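Fametti's "fresh food" plan for Sturkau short on detail

Fametti, the catering firm that took over school lunches in Sturkau last year, has promised that by December every meal it serves in the town will be "freshly prepared". What it means by that is harder to pin down.

The firm's four-page leaflet, sent home in book bags last month, says children will get "real food, made with care" and that waste will fall sharply. It doesn't say where the cooking will be done. When this newspaper asked, Fametti replied that meals would be "finished on site". Pressed on whether finished meant cooked or simply warmed through, the firm said the two were "part of the same journey".

At present most of the town's school lunches come by van from a central kitchen at Hevon, 47 miles away. The vans leave before six in the morning. Fametti says the Hevon kitchen will stay open under the new plan, and it has no building work booked at any of the schools, several of which lost their own ovens years ago. A school without an oven can finish a meal in only so many ways.

The price, on the other hand, is quite clear. A school lunch will go up by 3 per cent when the plan starts. Fametti says the rise covers better ingredients. It wouldn't say which ones, or what they replace.

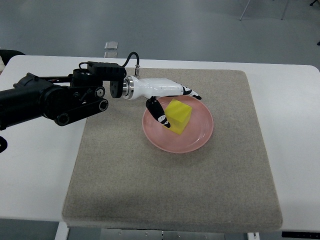
One parent who wrote to us after the leaflet came out said she had no quarrel with paying a little more, but wanted to know why her son's jacket potato was still arriving grey in the middle, and whether "freshly prepared" would apply to the potato or only to the beans.

Fametti points to a trial at Robles Primary, where it says 200 pupils were asked for their views and most liked the new menu. The trial lasted three days. The menu on those days was pizza, fish fingers and pasta bake, and the questions, which we have seen, didn't ask the children to compare the food with what they had before. One of them was "Did you enjoy your lunch today?" with a choice of a smile or a bigger smile.

The firm also says the trial cut the amount of food thrown away by a third. It gave no weights, and said the full results were "still being looked at". It couldn't say when they would be made public.

The council, which pays Fametti for the free meals, said it was "pleased with the direction of travel" and had no plans to ask for a longer trial. It hasn't set out how it will check that the food is freshly prepared once the new menu comes in. The contract, a copy of which is on the council's website with much of it blacked out, doesn't define the term.

Parents have until the end of the month to send in comments. The form is online only and has room for one short answer.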